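Search this site Enter keyword Go

About Skustum Language School

Print this page | E-mail this page

Skustum is a small language school for adults. We teach English, Spanish and Dutch to people who need the language for their work or for their family, and who can't leave everything else to study it. Most of our students come after work. Some come before work, and for them we open the door at 7 in the morning.

The school was started by Hortensia Salazar and Ruben Hoekstra. They met as colleagues in a big school in Tremblay, where the groups were large and a student could sit a whole term without speaking one full sentence. Hortensia had the Spanish groups and Ruben the Dutch ones. They had the same complaint, so they rented one room above a bakery in Urkberg and put a notice in the bakery window. The first course had four students. Two of them were from the bakery.

Later the room became too small and we moved to Lovetgate, where we are still. The name Skustum doesn't mean anything in our three languages. It was a nonsense word from a game that Ruben played with his sister when they were children, and it was the only name on the list which everybody could pronounce.

How we teach

One lesson is 100 minutes with a short break. In the first half the students speak, and the teacher writes down the mistakes and doesn't interrupt. In the second half we look at these mistakes together and do the grammar which belongs to them. We have a book for each level, but we don't follow it page by page, and if a group needs three weeks for the past tense then it gets three weeks.

We give homework. It is short, and it is always something that you can use: a letter to the landlord, a telephone message, a complaint about a wrong bill. Hortensia still corrects by hand, with green pencil.

Before you join a group, you come for a talk with one of the teachers. It isn't a test and you don't have to prepare for it. We only want to hear which level is right for you. If we think that another school is better for your purpose, for example if you need a state certificate very fast, we will tell you.

Our groups this year

At present we have 81 students and 23 courses in the week, with the individual lessons included. The full-year course costs 1499 and the books are in this price. You can pay in two parts. Individual lessons are by agreement.

Registration for the spring groups closes in March. For the Dutch beginners please write early, this group is full every year.

Where to find us

We are on the upper floor in Lovetgate, entrance from the yard. Please ring the lower bell, the upper one belongs to the dentist. The bicycle stand is for everybody in the building.
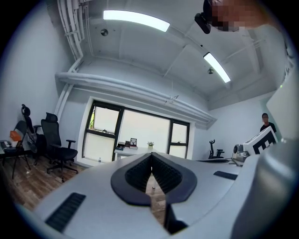
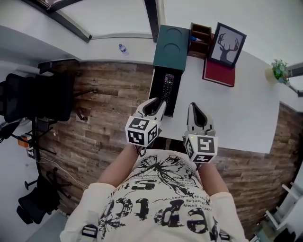

Indoors at Lovetgate.

Print this page | E-mail this page

Comments (3)

Marit
I did the Dutch course for two years and now I can finally argue with my mother-in-law. Thank you Ruben!

Pavel D.
Is there also an evening group for Spanish beginners? On the old page it was 7 pm.

Skustum office
Hello Pavel, yes, it is still at 7 pm. Please write to us and we will arrange the talk with Hortensia.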